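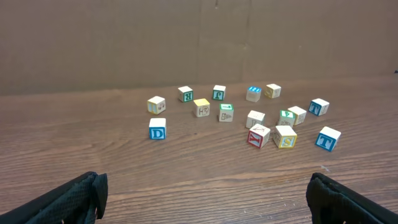

*Wooden alphabet blocks from the Greenberg Library's play collection.*

The Greenberg Library has opened its autumn family program with a renewed collection of wooden alphabet blocks, available to visitors in the children's room through the end of the season. The blocks, which carry capital letters, numerals and small line drawings, form the center of a new series of early reading sessions for children under school age and the adults who care for them.

The series is led by Anneliese Ostermann, head of children's services, and was prepared with the help of Amparo Ccori, a kindergarten teacher at the Brasstead School. Each session lasts 40 minutes. Children are invited to find the first letter of their own name, match a letter to a picture, and put numerals in order. Parents and grandparents are asked to sit at the table and take part.

"A block can be turned over, handed to a brother or lined up with another one," Ms. Ostermann said. "Children who are not yet ready to sit with a page will often stay with a letter they can hold."

The collection was assembled from household donations received over the summer. In all, 43 families brought blocks to the front desk, many of them from sets that were no longer complete. Because the donations came from different sets, the lettering and colors vary, and some letters are better represented than others. The library continues to look for blocks with the letters Q, V and X.

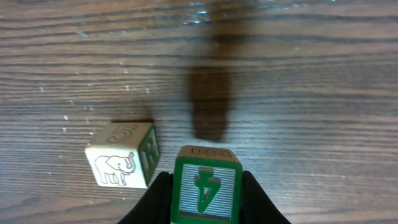 GREENBERG, October 2025 - Blocks with more than one kind of marking have proved useful in the number sessions, according to Ms. Ccori. One in the collection has an elephant on one face and a raised numeral 5 on another, so that a child may begin with the animal and go on to the number. Another shows a green numeral 4 on a ribbed panel.

Donated blocks were sorted and wiped clean by library staff before being placed in the children's room. Signs of earlier use, such as darkened edges, have been left as they are. Blocks with splinters or loose paint were set aside and will not be used.

Sessions are free of charge and open to all residents. Places are limited to 18 children per session, and registration is required. Families may register at the front desk or by telephone during opening hours. Children must be accompanied by an adult at all times.

Further donations are welcome through the end of the series. Questions about the condition or size of blocks may be directed to Sigita Paju at the front desk. The library is unable to accept plastic letters or magnetic sets.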